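Nerkov Kitchen Trainer, two months of use

I bought the Nerkov package in January because I wanted to know if a robot arm could clear my counter before I pay for a real one. It is software only. You get a simulated kitchen, a gripper with two fingers, and 11 chores to try. I gave each chore 100 attempts on my home computer. 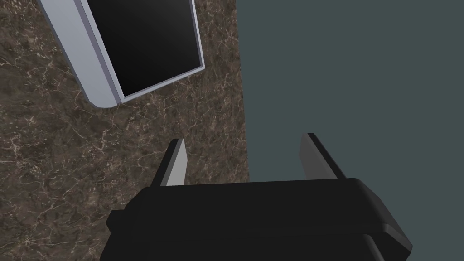
Picking up flat things is still the hard chore. Cups and boxes went well for me, but a tray is another matter. The one on the brown marble has a raised rim and a shiny black inside, and the fingers must come to the rim at a good angle, even when they are fully open. My best result with the tray was 2 good lifts. The older Bunder program did no better.

What I like: the installation is easy and the manual is clear. What I like less: the license costs 127 dollars, and wiping is not included. For a small workshop it can be useful to plan a job. For dishes at home, I will continue with my own hands this year.

Comments

Niall Geddes: Did you try the slower closing speed? It helped me with plates.

Aurélien Millet: Same problem with trays in Caruso. I stopped at cups.

Niall Geddes: Caruso has a side grasp now, you should look again.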